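Betreff: Re: Armband Ultuta – Ersatz gesucht

Hallo zusammen,

Valtteri Vuorinen schrieb am 8. April:
> Moin in die Runde, meine Ultuta läuft noch prima, aber das Armband
> ist hin, direkt am dritten Loch eingerissen. Beim Hersteller gibt es
> nur noch Schwarz, und das will ich nicht. Hat jemand Erfahrung mit
> Fremdbändern? Ich schwanke zwischen Cesano und Manninen. Und lohnt
> sich Silikon überhaupt noch einmal, oder gleich Stoff?
> Grüße, Valtteri

Valtteri, du sprichst mir aus der Seele! Ich habe im Oktober genau dasselbe durchgemacht und mich dabei einmal quer durchs Angebot bestellt (meine Frau meint bis heute, das Porto hätte für eine neue Uhr gereicht).

Also der Reihe nach. Das Stoffband von Manninen sieht toll aus und trägt sich die ersten Tage herrlich, aber nach dem Abwasch hat man einen nassen Lappen am Handgelenk, und bis der trocken ist, ist Feierabend. Außerdem hat der Klettverschluss mir zwei Pullover ruiniert. Im Büro mag das gehen, ich bin viel im Garten und habe es nach sechs Wochen in die Schublade gelegt.

Cesano macht Silikon, und das ist wirklich ordentlich – schön weich und mit genug Löchern auch für schmale Handgelenke. Achte aber auf den Anschluss! Es gibt zwei Ausführungen, und auf der Packung steht das nur ganz klein hinten drauf. Bei mir saß die falsche erst scheinbar fest und rutschte dann beim Heckeschneiden seitlich raus. Zum Glück ist die Uhr auf den Rasen gefallen.

Was die Farbe angeht: Ich bin ja inzwischen ein Freund von diesem hellen Lavendelgrau. Mit dem schwarzen Rand ums Display passt das viel besser zusammen, als man denkt, und es schreit einen nicht so an wie das Orange, das ich vorher hatte.

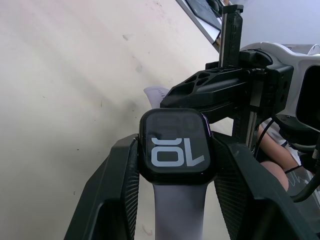 Sauber halten muss man helle Bänder natürlich ein bisschen mehr. Jeansblau geht bei mir mit lauwarmem Wasser und einem Tropfen Spülmittel weg, bei Kugelschreiber hilft leider nichts. Von dem Pflegespray von Ilell lass lieber die Finger, danach klebte alles und zog jeden Fussel an.

Mein Rat wäre also Silikon, Cesano, und vorher das alte Band abnehmen und den Anschluss vergleichen. Wenn du magst, schicke ich dir mein Manninen zum Ausprobieren, das liegt hier sowieso nur rum. Schreib mir einfach deine Adresse direkt, muss ja nicht über die Liste gehen.

Hat eigentlich jemand von euch herausgefunden, wie man bei der Ultuta die großen Ziffern kleiner stellt? Ich finde das Menü nicht mehr.

Viele Grüße
Jochen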